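Review: Hurno paired hand grippers, used for a term by a school robotics club

Numville Robotics Club meets after lessons in the design and technology block and takes students from the lower sixth. This year's project is two-handed manipulation: recording how a person does a household job with a pair of grippers, then using those recordings to train a small model. We bought one pair of the Hurno hand-held grippers in the autumn, with the Sanna logging software that the supplier bundles with them. This review covers the hardware first, then the software, then what the club got out of both.

What is in the box

Two grippers, left and right, each with its cable fitted. A small interface box. A bag of spare screws. A printed sheet with the calibration steps, which is out of date, and a link to the current one. There is no carry case. We cut foam to fit a tool drawer and have had no damage in storage.

The mounting plates come already attached. They are grey metal, triangular, and drilled so that other parts can be bolted on. The hole spacing did not match any bracket we had in stock, so we drilled our own adaptors from scrap. A drawing of the plate would have saved an evening, and the supplier did send one when asked, but it ought to be on the product page.

Handling

The grippers are comfortable for short sessions. Students with smaller hands found the squeeze stiff at first and tended to tilt the wrist to get more force, which shows up in the data as a twist just before each grasp. Loosening the return spring by one step cured most of it. The adjustment needs a hex key that is not supplied.

The fingers curve in at the tips and meet cleanly. They are good on thin things such as wire, rod and the rim of a plate. They are less good on anything soft and thick. A washing-up sponge compresses, the tips dig in, and the recorded opening no longer tells you much about the size of the object. We now note the object type with every recording and leave soft items out of the width estimates.

Weight is acceptable. After half an hour most students wanted a break, and we changed operators at that point whether they asked or not. Recordings made late in a turn were visibly worse when plotted.

Cables

This is the weak point. Each gripper trails its own cable, and the exit is at the body, where it can catch on the edge of the table or on the operator's sleeve. The cable itself is fairly stiff. When both hands cross over, the two cables drag against each other and the operator feels it. We tried clipping them to the forearm, which worked but slowed down changeovers. Leaving a generous loop on each side and standing slightly further back gave the best balance.

The connectors at the interface box do not lock. We had 2 dropouts in the first month, both from a connector working out of its socket. A strip of tape across the pair has held since. For equipment sold to schools this should be a locking connector.

Software

Sanna does the basic job. It records finger opening and position for each hand against a shared clock, and writes one folder per take. Starting and stopping is a single key press. Playback is clear, and students who had never seen a time plot could find the moment of contact after one session.

Calibration has 13 steps and must be done at the start of every session. None of the steps is hard, but the order matters and the program does not stop you from skipping one. If you do skip one, the only sign is that the left and right traces drift apart slowly over the take. We lost an afternoon of recordings this way in March. A printed checklist next to the keyboard has prevented a repeat.

The licence runs for 365 days from activation, not from first use of the hardware, so it is worth waiting until the club is ready before entering the key. Recordings can still be opened after it lapses. New ones cannot be made. The export format is plain and can be read without Sanna, and we would not have bought it otherwise.

Use in the club

The task we settled on was a dish rack and a sponge on a small wooden table. It was chosen for the regional round at Romgate, where teams set their own household task and are marked on repeatability as well as on success. The rack is awkward in a useful way. It is light, so it slides if only one hand touches it, and the wires give several possible grasp points, not all of which are sensible. Students had to agree a method and write it down before recording: which hand steadies, which hand moves, where each one starts and finishes.

Start position turned out to matter more than we had allowed for. Early takes began with the hands wherever they happened to be, and the first second of each recording was useless. Every take now begins with both grippers held over the front of the table, tips up and facing inwards, and a short pause before moving. This is easy to teach and makes trimming the files much quicker.

Two operators produced noticeably different data for the same written method. One lifted and placed, the other slid and nudged. We kept both sets apart and the comparison became half of the written report.

Verdict

Good for: sixth-form groups with one adult who is willing to read log files, and clubs that already have a bench space they can leave set up between meetings.

Less good for: younger groups, shared classrooms where everything is packed away each week, and work with soft objects.

Points for the maker: locking connectors, a thinner cable, a hex key in the box, a drawing of the plate, and a calibration routine that refuses to continue when a step is missed.

We will renew the licence for next year and buy a second set of spare fingers. The foam drawer stays.

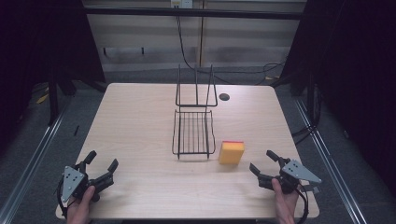 Left and right grippers at the front of the table, with the rack and sponge used for the Romgate task.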